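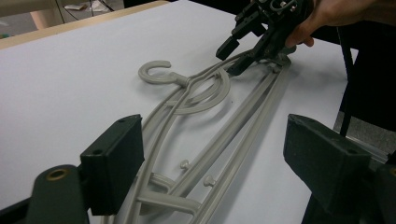
Assistant ou assistante à l'orchestration et à la préparation des partitions (musique à l'image)

Employeur : Brasteck, bureau de préparation musicale
Type de contrat : CDD de 11 mois, temps plein
Prise de poste : septembre
Lieu : bureaux de Brasteck, déplacements au studio Endwood lors des séances
Rattachement : Kenneth Malabanan, responsable de la préparation musicale

Contexte

Brasteck prend en charge la chaîne qui va de la maquette du compositeur au matériel d'orchestre posé sur les pupitres : nettoyage des exports MIDI, orchestration ou complément d'orchestration, gravure du conducteur, extraction des parties séparées, impression, bibliothèque de séance, corrections en cours d'enregistrement et archivage. Nos commandes concernent le long métrage, la fiction sérielle et le documentaire.

Le poste est ouvert pour renforcer l'équipe pendant la production de la musique de Trevor, long métrage dont la partition est composée par Jianguo Jiang. L'effectif prévu comprend un orchestre à cordes, des bois par deux, quatre cors, un pupitre réduit de cuivres graves, une harpe, un piano et deux percussionnistes, soit jusqu'à 55 musiciens selon les séances. Les cordes et les vents seront enregistrés en partie séparément, ce qui suppose des conducteurs à géométrie variable et une numérotation stricte des versions.

Le reste du contrat sera consacré à deux commandes de moindre volume et à la remise en état du catalogue interne, décrite plus bas.

Missions

Reprise des maquettes. Vous recevez pour chaque numéro une session de séquenceur, un export MIDI, un mixage stéréo de référence, des stems par famille et la vidéo avec timecode incrusté. Vous vérifiez la concordance entre la carte de tempo, les points de synchronisation et la version de montage en vigueur. Vous quantifiez, séparez les couches redondantes, supprimez les keyswitches et les contrôleurs sans équivalent noté, puis livrez un fichier exploitable à l'orchestrateur. Tout écart avec la liste des cues fait l'objet d'un signalement écrit avant le début de la transcription.

Orchestration complémentaire. Sur les numéros qui vous sont confiés, vous répartissez les divisions de cordes, distribuez les tenues aux vents en tenant compte des respirations, adaptez les passages écrits pour des banques de sons à un effectif réel et proposez les doublures. Les numéros principaux restent orchestrés par Kenneth Malabanan. Votre part augmente en cours de contrat si les premières livraisons sont conformes.

Gravure et extraction. Vous mettez en page les conducteurs au format de la maison et les parties séparées, avec tournes jouables, répliques après les longs silences, numéros de mesure sous chaque mesure et indications de clic. Les conducteurs sont en ut, les parties transposées. Le volume estimé pour Trevor est de 700 pages de parties, hors révisions.

Séances. Vous assurez, en alternance avec un second copiste, la bibliothèque de séance à Endwood : mise en place des pupitres, distribution des numéros dans l'ordre de la feuille de route, corrections sur place, réimpression, tenue du journal des modifications. Pendant les prises, vous suivez le conducteur en cabine à côté de Ramesh Upadhyay, ingénieur du son, et notez les mesures à reprendre. Les décisions artistiques sont prises par le compositeur et la direction d'orchestre ; vous les consignez.

Conformations. Le montage image n'est pas verrouillé sur toutes les bobines. Divina Marquez, monteuse musique, transmet les listes de changements. Vous reportez coupes, ajouts et changements de métrique dans les conducteurs déjà gravés, recalculez la carte de tempo, régénérez les pistes de clic et incrémentez la version. Une conformation reçue la veille d'une séance est traitée le jour même.

Archivage. Après mixage, vous constituez le dossier définitif de chaque numéro : conducteur conforme à l'enregistrement, parties, session de notation, carte de tempo, clic, journal. Le dossier est versé dans Clukitz, notre base interne. Le catalogue contient 1 000 cues dont l'indexation date de plusieurs systèmes successifs. Il faudra compléter les champs manquants (effectif, durée, tonalité de départ, version de montage, ayants droit) et signaler les fichiers qui ne s'ouvrent plus dans les versions courantes des logiciels.

Compétences exigées

— Formation supérieure en écriture, orchestration, composition ou direction, ou expérience équivalente vérifiable par des travaux joués.
— Lecture courante de toutes les clés et des instruments transposeurs usuels.
— Connaissance des tessitures, modes de jeu et temps de changement (sourdines, baguettes, pédales de harpe, changements d'instrument chez les bois).
— Maîtrise d'un logiciel de gravure professionnel, Dorico ou Sibelius. La maison travaille sur les deux selon les commandes.
— Pratique courante d'un séquenceur et d'une station audionumérique : import vidéo, timecode, conversion de cadence d'image, export de stems.
— Relevé à l'oreille fiable sur un effectif orchestral, y compris lorsque le MIDI fourni est incomplet.
— Français écrit correct, anglais suffisant pour lire une liste de montage et échanger en cabine.

Compétences appréciées

— Expérience de la cabine ou du pupitre en séance au clic.
— Notions de script ou d'automatisation (macros de gravure, expressions régulières, traitement par lots).
— Connaissance de la notation des parties de synthétiseurs et de guitares intégrées au conducteur.
— Pratique d'un instrument d'orchestre.

Ce poste n'est pas un poste de composition. Les additions musicales non demandées ne sont pas retenues dans les conducteurs.

Organisation du travail

La semaine de travail est répartie sur cinq jours. Le télétravail est possible pour la gravure et l'indexation, deux jours par semaine, hors périodes de séances. Pendant les enregistrements, les horaires suivent la feuille de service, soirées comprises ; les heures effectuées au-delà de l'horaire contractuel sont récupérées ou payées, au choix du salarié, dans le mois qui suit.

Le poste de travail est fourni : ordinateur, deux écrans, clavier maître, casque fermé, licences. Les projets ne doivent pas être copiés sur du matériel personnel. Les images de travail sont tatouées au nom de chaque utilisateur et l'accès est retiré à la livraison de la bobine.

Un accord de confidentialité est signé avant la transmission de tout élément de Trevor. Il couvre la musique, l'image, le scénario et le calendrier de sortie.

Rémunération et crédit

Salaire fixé selon l'expérience, sur la base de la grille interne communiquée au premier entretien. Titres-restaurant, remboursement de la moitié de l'abonnement de transport, prise en charge des déplacements et des repas pendant les séances à Endwood.

Le nom de la personne recrutée figure au générique de fin, au titre de la préparation musicale. Les numéros dont elle signe l'orchestration sont en outre mentionnés comme tels sur la feuille de cues, sous réserve de validation par le compositeur.

Dossier de candidature

Le dossier comprend, en un seul envoi :

1. Un curriculum vitae de deux pages au plus.
2. Un conducteur d'orchestre gravé par vos soins, au format PDF, avec au moins trois parties séparées correspondantes. Préciser ce qui relève de votre travail si la pièce est d'un autre auteur.
3. Un extrait audio du même passage, enregistrement réel ou maquette.
4. Une note d'une page décrivant votre méthode pour passer d'un fichier MIDI de cordes joué au clavier à cinq parties lisibles.
5. Vos dates d'indisponibilité à partir de septembre.

Les lettres de motivation ne sont pas demandées. Les bandes démo de composition seule ne permettent pas d'évaluer le dossier.

Nommer les fichiers sous la forme NOM_Prenom_numero de pièce. Les liens de téléchargement à durée limitée doivent rester actifs pendant toute la sélection.

Sélection

La sélection se fait en deux temps. Kenneth Malabanan et Divina Marquez lisent les dossiers et retiennent les personnes convoquées à l'épreuve pratique. Celle-ci dure une demi-journée, dans nos bureaux, et elle est rémunérée. Elle comporte la reprise d'une maquette courte pour cordes et deux cors, la gravure du conducteur et d'une partie de violoncelle, puis l'application d'une liste de changements de montage sur le même numéro. Le matériel utilisé a été écrit pour l'épreuve et n'est pas exploité par la suite.

L'entretien a lieu le même jour avec Jayson Magbanua, chargé de l'administration et des recrutements. Il porte sur le contrat, les horaires de séance et la disponibilité. Une réponse écrite est adressée à chaque personne ayant passé l'épreuve, avec un retour sur les pages rendues si elle en fait la demande.

Date limite de réception des dossiers : vendredi 4 juin, à midi. Les dossiers incomplets à cette échéance ne sont pas examinés.

Candidatures et questions sont à adresser à Jayson Magbanua par le formulaire de contact du site de Brasteck, rubrique Recrutement, en indiquant « Assistant orchestration » dans l'objet. Les questions techniques sur le format des conducteurs sont transmises à l'équipe de préparation. Le gabarit de mise en page de la maison est remis aux seules personnes convoquées à l'épreuve.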